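Search products
Enter keyword or part number
Go

Skallen Home Arm Kit, laundry version

The Skallen kit is for people who want to build a robot for the laundry corner of a normal apartment. You get the joints, the cable set, the controller from Trilline and a printed book of 94 pages. The base plate and the gripper are ordered separately. Our own build was made at home, next to a stacked washer and dryer, and most of the advice on this page comes from it.

Measure the floor before you order. The base needs a flat place, and the arm must also have room to turn when a folding door is open.

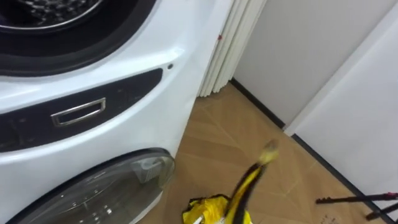

The kit weighs 15 kg with the base plate. On a smooth floor please use the rubber feet, they are in the small bag with the screws. Two persons can assemble it in one weekend - we needed a little longer, as we mounted one joint in the wrong direction and had to take out all the cables again.

For small clothes we recommend the short fingers. A sock lying deep in a drum is the hardest piece for us until now, and the long fingers touch the door seal too often. In the settings, keep the speed at level 7 or lower when you work inside a drum. 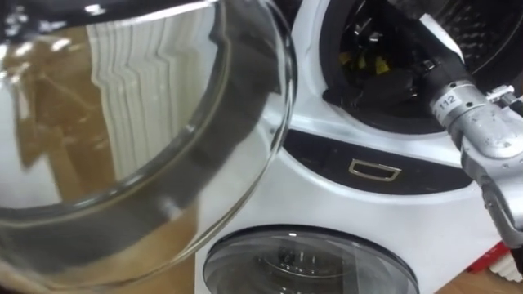

The controller starts with a slow test program. Let it run with an empty gripper, and keep one hand near the stop button. If you hear a click in the elbow, tighten the ring and start again.

Price: 3,120 without base plate
Next delivery: September

Related items
Idine base plate, steel
Rankin short finger set
Trilline spare controller
Skallen cable set, long

Reader comments (3)

benchtop_k: Does the Rankin set fit the older wrist?

Reply from shop: Yes, but you need the adapter ring.

mossygarage: Mine is built now. The book is good, only the cable chapter is too short - please add a drawing.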